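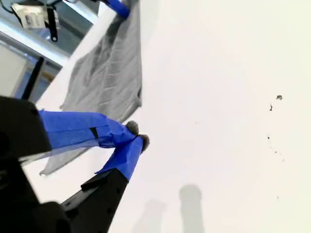

How ought a grey towel to be folded when the shelf is narrow? Lengthwise, into a long strip, with the end turned square so that it may be placed beside its neighbour without slipping.

I record the above at the head of today's entry because the matter was raised again at the morning handover, and I should like the house practice to be found in one place. It has been followed at Brolham since the new linen room opened in July. The former practice, by which towels were folded in quarters, is withdrawn.

The delivery from Melnyk was received at the side door shortly before eight. The docket, number 2657, was signed and placed in the tray. Three bundles were set aside for return, the hems having come undone. Khôi Cù has been asked to write to Melnyk on the subject and to request that the credit be shown on the next statement.

The folding table was in use for the greater part of the morning. White shows every speck, and I have reminded staff that the surface is to be wiped before work begins and again before the midday break. A damp cloth is sufficient. The Vekus spray is to be kept for the floor.

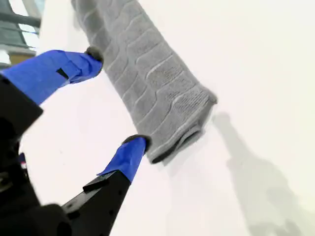 Grey towel, folded to the long strip, on the white table.

Shelf 13 remains too shallow for bath sheets and will be given over to hand towels until the joiner has attended. His estimate of £745 has been passed to the office with my recommendation that it be accepted. I consider the sum fair for the work described, although I should have preferred a deeper shelf at the outset and said so at the time.

Khôi asked whether the strip might be rolled instead. I replied that a roll is acceptable for the guest baskets, and that the shelves should keep to the fold. He is to amend the card by the door accordingly.

The key to the Flanent cupboard was returned at half past four and hung on its hook. Pillowcases tomorrow.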